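Talk notes: The servo cable that let go
Endby meet-up, October 8, 2024
Speaker: Bríd Buckley. Slides by Darragh Hegarty.

Opening. Say who I am, say it's a small fault and a cheap arm. Nobody was hurt. Ask who in the room runs hobby servos on a bench.

The job: pick a sweet from the table, put it in one of the tray compartments, go back to the start position. We planned 300 cycles at Meltthorpe. The arm stopped dead on cycle 9, dropped under its own weight and hit the tray wall.

What we thought first: overload. Emerson swapped the servo and lost an afternoon. Same stop, 2 cycles in. Pause here — people usually guess the power supply.
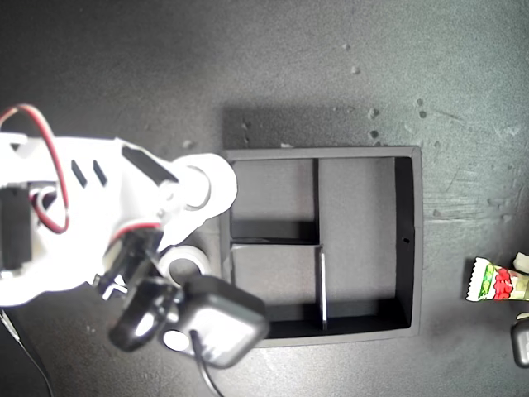
3 min on this slide

Point at the red and black wire looping over the top of the arm. On our arm that loop was the trouble. With the shoulder right back it pulled tight, and the plug lifted just enough to break contact. Move the arm forward and it read fine on the meter. Mention that every bench check we did was with the arm forward.

Sunee found it by holding the plug while Sarahí moved the joint by hand, power off.

The safety bit — go slowly. When a servo loses power the arm falls. Ours is light. The one at Pustley isn't, and it has the same wiring. We now keep hands out of the reach area whenever the power is on, even with the arm stopped.

Fix: longer lead, clip on the bracket, shoulder travel limited in software. 100 cycles since March without a stop. Say clearly that the full 300 hasn't been run yet.

Questions. If Hamdan comes up, Darragh will take it.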